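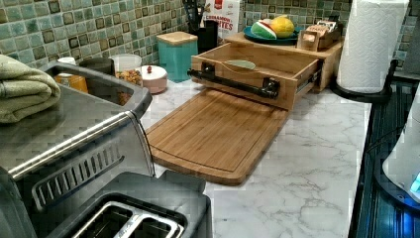
Neues aus dem Projekt Gradus: Lernen an der vollen Küchenzeile

Liebe Leserinnen und Leser, zum Jahresbeginn dürfen wir Ihnen endlich ein erstes Ergebnis zeigen, auf das wir in Grisivholm lange hingearbeitet haben, und ein bisschen stolz sind wir schon! In Gradus lernt unser Steuerungsmodell Fivia Handgriffe aus Vorführungen, und zwar dort, wo es eng und bunt zugeht: Schneidebrett, Toaster, Vorratsdosen vor Mosaikfliesen und mittendrin eine offene Bambusschublade.

Insgesamt haben wir 2147 Vorführungen aufgezeichnet. Neu ist die Reihenfolge beim Training. Fivia übt zuerst an 465 kurzen Abschnitten, in denen nur ein einziger Griff vorkommt, und bekommt die längeren Abläufe erst danach zu sehen, verteilt auf 4 Stufen (daher auch der Projektname). Im Vergleich mit dem Training in zufälliger Reihenfolge gelangen deutlich mehr Abläufe bis zum Schluss, vor allem beim Öffnen und Schließen von Schubladen. Bei durchsichtigen Behältern tut sich das Modell dagegen weiterhin schwer, daran sitzen wir gerade.

Ein herzlicher Dank geht an die Werkstatt Bensaid, die uns bei den Aufbauten mit viel Geduld geholfen hat. Den ausführlichen Bericht schicken wir Ihnen gern zu, eine kurze Nachricht an die Redaktion genügt. Die nächste Auswertung planen wir für Mai.

Grisivholm, Januar 2022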